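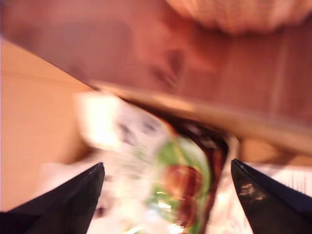 Snack packet, crumpled.

I gave up crisps in September. I had given up crisps before, in the way that people give up biting their nails or speaking to their cousins, but this time I wrote it on the calendar in pen.

The reason was a shelf. We have a corner cupboard in the kitchen, one of those deep ones that were popular with builders who had never owned a saucepan, and while looking for the sieve I found a multipack I had no memory of buying. Behind it was another multipack, two months out of date and open. I ate a bag from each, for comparison, and then felt I ought to have a word with myself.

I should say what sort of eater I am. There are people who will have a few crisps with a sandwich, fold the top of the packet over, and come back to it the next day. I have met them. I was married into a family of them for a while and it was like living among monks. My own method is to eat the whole bag standing up, facing the kitchen window, and then run a damp finger round the inside corners. I don't sit down because sitting down would make it a meal.

It started at school, as most things did. The tuck shop sold three flavours and the cheese and onion went first, so if your form was let out late you were left with prawn cocktail and had to pretend you liked it. I pretended so well that I now like it. I have no idea what it's meant to taste of. I have eaten a real prawn cocktail, at a wedding in a hotel with a carpet that came up to your ankles, and the two have nothing in common except pink.

Then there were the pub years, when a bag of dry roasted was dinner and two bags of salt and vinegar was dinner with vegetables. Somebody would tear a packet right down the side and lay it flat on the table for sharing, and I have always found that gesture alarming. It looks generous but it puts everybody on the clock. I've seen grown adults talk faster just to get a hand free.

So, September. The first week was fine. I was smug and bought nuts. The second week I worked out that a bag of nuts contains more or less the same amount of salt as the sea, and that I was now getting through a bag of those facing the same window. I moved on to rice cakes. A rice cake is what is left when you take a ceiling tile and remove the flavour. I had one with butter, then one with butter and Marmite, then one with cheese on top, under the grill, and by then I was eating cheese on toast with bad toast.

In the third week I made the mistake of downloading a thing called Tetorow, which is an app for people who want to be told off by their phone. You put in everything you eat and it shows you a little tree. If you behave, the tree grows leaves. I put in a flapjack and the tree went brown. I put in a salad and it stayed brown, because apparently trees hold grudges. There is a forum attached, full of people with enormous green trees who get up at five and have a lot to say about seeds. I asked whether popcorn counted as a crisp and got 60 replies, none of them under a paragraph, and one from a man who had given up chewing on weekdays. I took it off my phone the same evening and felt better than I had all month.

I did learn one useful thing from the forum, which is that most of what I wanted was the noise. Somebody said to try raw carrot, and somebody else said radishes, and a third person said celery and was ignored. It's true about the noise, though. A carrot straight out of the fridge, cut thick, with a lot of salt on it, does get you through the bit between half past four and the news. It doesn't get you through the bit after the news. For that I tried toast, going to bed early, and cleaning the oven.

The oven is spotless, if anyone would like to come and see it.

The trouble with stopping anything is that you find out how much of it there is about. I had never noticed that the petrol station on the Birnumia road keeps its crisps between the door and the till, so that you have to walk the whole length of them to pay for your diesel. I counted nothing and touched nothing and came out with a wine gum. The garden centre sells them. The library sells them, from a machine next to large print. I went to have my eyes tested and there was a bowl of them on the desk, the posh kind with skin on, and I read the bottom line of the chart with my back to it.

And then there is my street, where the wind comes round the corner by the bus stop and drops everyone else's packets in my hedge. I used to pull them out without looking. Now I was reading them like post. Somebody near here is working through a steak flavour I have never seen in a shop and would quite like to know about.

I lasted until the last Sunday of the month. I'd been to Wongsuwan, the Thai place above the carpet shop, with people from my old job, and while we waited they brought us a basket of prawn crackers. There was a short silence in my head. I had given up crisps, I reasoned, and a prawn cracker is a cracker, it's in the name. I had one. Then I had the ones near the one. By the time the soup came the basket had been filled up again and I was telling everybody how well I was doing.

On the way home I went to the late shop and bought a bag of prawn cocktail, the big one marked as being for sharing, and ate it on the sofa. Sitting down, I'd like it noted. It was good. It wasn't 28 days good, if I'm fair – the first handful was marvellous, the middle was ordinary, and the last third I ate because it was there. I have been thinking about that last third ever since. I suspect it makes up most of the crisps I have eaten in my life.

So the new rule is one bag, a small one, on Fridays and one other day which I don't have to declare in advance. I have cleared out the corner cupboard and put the big pans in there, where I can't reach them either. The carrots have stayed. The sieve was on the back of the door.

Next month I am supposed to be giving up biscuits, but we have visitors coming and it would look rude.

Posted 2024-10-08

Share this: 3 shares
14 comments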